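Chapter 7
Joints, Fits and Clearances

7.1 Why parts need room

Any two parts that move against each other need a gap between them. The gap is called the clearance. If it is too small, the parts bind when they warm up or when dirt gets in. If it is too large, the joint rattles and wears unevenly. Most of this chapter deals with choosing a value between those limits and writing it on a drawing so that a shop can hold it.

The problem is old. The boring mill of 1775 made it possible to cut a large cylinder true along its full length, and engine builders could then state how well a piston should fill its bore.

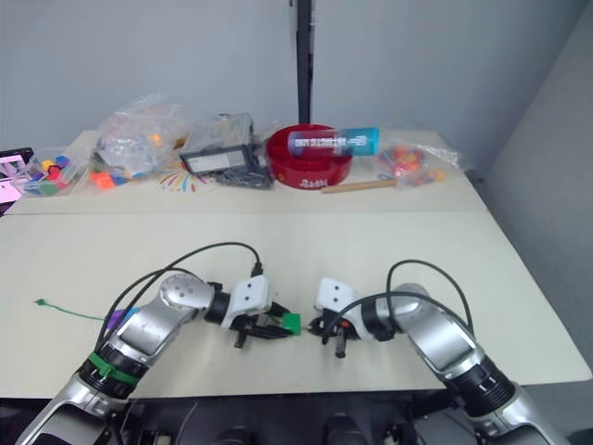 Clearance is always worked out from the limits of size and never from the nominal size alone. The smallest hole and the largest shaft give the minimum clearance; the largest hole and the smallest shaft give the maximum. Both values must be acceptable, as a shop may deliver any pair that falls within the limits.

Three classes of fit are used in this book: clearance, transition and interference. A transition fit may turn out loose or tight – the drawing allows either – and should be used only where the assembler can select parts.

Temperature must be stated with every size. All dimensions in this chapter are given at 20 degrees Celsius. The worked problems in Section 7.4 follow the Lambrakis method, in which heat growth is added to each limit before the limits are compared. Chrysoula Vasilakis prepared the tables for the Kastport pump shaft used there.

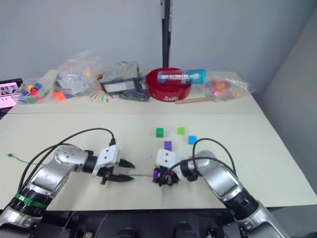 7.2 Terms used on drawings

Nominal size. The size by which a part is named. It carries no tolerance.

Tolerance. The upper limit of size minus the lower limit. It is always positive.

Allowance. The planned difference between mating parts at their tightest condition.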